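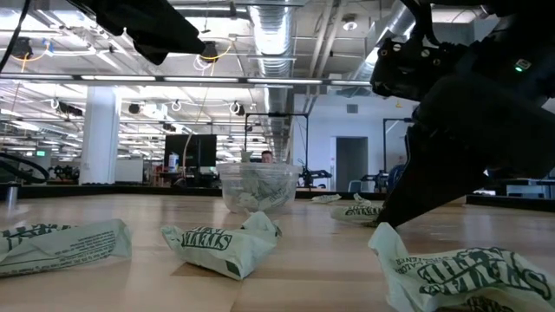 Packaging Notebook, Bench 4: March, snack bag collection and sorting

Entry opened 9:40 a.m. by Elif Naz Baysal. Present: Necati Tuncer, Müzeyyen Yurt. Copy to Barış Canpolat.

1. Purpose

This entry records the handling of the green-and-white snack bags before they are passed to the film group. The bags are to be gathered from the tabletop into the clear plastic bowl, and the contents of the bowl are then to be weighed, sorted and stored. The previous entry dealt with the flat, unprinted film and should be read separately, as the printed bags do not behave in the same manner once they have been crumpled.

2. Materials

Printed snack bags, pale green and white with dark green lettering, from the lot entered in the book as Polat 53. Clear plastic bowl with a wide rim, the same bowl throughout. Bench scale (Vollier), checked against the reference weight before use. Lidded storage bins (Trodel), stored beneath the supply shelf. Notebook labels and a soft pencil.

The lot comprised 159 bags on arrival. Of these, 47 were set aside by Mr. Tuncer as reference bags and remain flat in their folder. They are not to be crumpled, opened further or borrowed for other work.

3. Condition of the bags

The bags on the table do not share one shape. One is flattened and long, another is rolled and twisted into a loose bundle with its top edge folded back, and the one at the right front is loosely open and rumpled. This variety is wanted. Colleagues are asked not to smooth the bags before they go into the bowl.

For the remainder of this entry the following terms apply, as agreed with Ms. Yurt:

Flat: lies against the table over most of its length.
Twisted: turned on itself at least once and holds the turn when released.
Open: mouth parted, sides standing away from each other.
Crumpled: any bag that does not fit the terms above.

A bag that could fall under two terms is entered under the first that applies, reading down the list. Mr. Canpolat has asked whether "rolled" should be a separate term. I have entered such bags as twisted for the present and marked them with an R in the margin, so that they may be separated later if required.

4. Method

4.1 Place the bowl at the back center of the table. The wide rim should be clear on all sides.

4.2 Spread the bags across the wooden surface. Leave space between them where possible, although some overlap is acceptable.

4.3 Move one bag at a time to the bowl. The bag is released over the center and is not pressed down.

4.4 When a bag rests on the rim, allow it to settle before the next is moved. If it falls outside the bowl, enter it as a miss and return it to the table in the shape in which it landed.

4.5 When the table is clear, move the bowl to the scale. Subtract the weight of the empty bowl, which is written inside the front cover of this notebook.

4.6 Tip the bags into a storage bin and close the lid. Label the bin with the lot, the month and the initials of the person who closed it.

5. Observations

The bowl fills sooner than its size would suggest. Crumpled bags hold air and brace against one another, and the pile rises to the rim while there is still considerable space between the folds. Ms. Yurt proposed pressing the pile down by hand halfway through. This was tried once in the morning, after which the bags rose again over several minutes. The step has not been adopted.

The transparent walls are of practical use. The level of the pile can be judged from the side without leaning over the bowl, and a bag that has lodged against the wall is readily noticed. The opaque tub used in the previous entry offered neither advantage, and I recommend that it be returned to general supplies.

Open bags were the most troublesome to release. The parted mouth catches on the bags already in the bowl and the whole piece then leans outward. Twisted bags dropped cleanly. Flat bags tended to slide down the inside of the wall and stand on edge, where they take up little room.

Bags near the back of the table are easily overlooked when another bag lies in front of them. The table should be checked from both ends before the bowl is taken to the scale. One weighing this morning had to be repeated for this reason and the first reading has been struck through on the data sheet.

6. Cleaning

The wooden tabletop is to be wiped with a dry cloth between lots. Crumbs and salt collect in the seams between the planks and should be brushed out along the length of the seam. Water is not to be used on this table. The bowl may be washed in the usual way and must be fully dry before it is weighed again.

7. Matters outstanding

The label stock from Clemel is nearly used up. Order reference 1875 has been placed by Mr. Akyol and the delivery date is not yet known. Until it arrives, write on plain tape.

The bin lids do not all match their bins. Mr. Tuncer will mark the pairs.

Mr. Canpolat to decide on the term "rolled" before the next lot is opened.

Ms. Yurt requests that bags brought in from the break room be kept out of the lot. Two were found in the bin last week, of a different make, and have been removed.

Addition, 2:15 p.m. (M. Yurt): Scale rechecked after lunch against the reference weight, no change. The afternoon readings are entered on the second data sheet, behind the first. The folder of reference bags has been moved to the upper drawer, left side, as the lower drawer no longer closes properly.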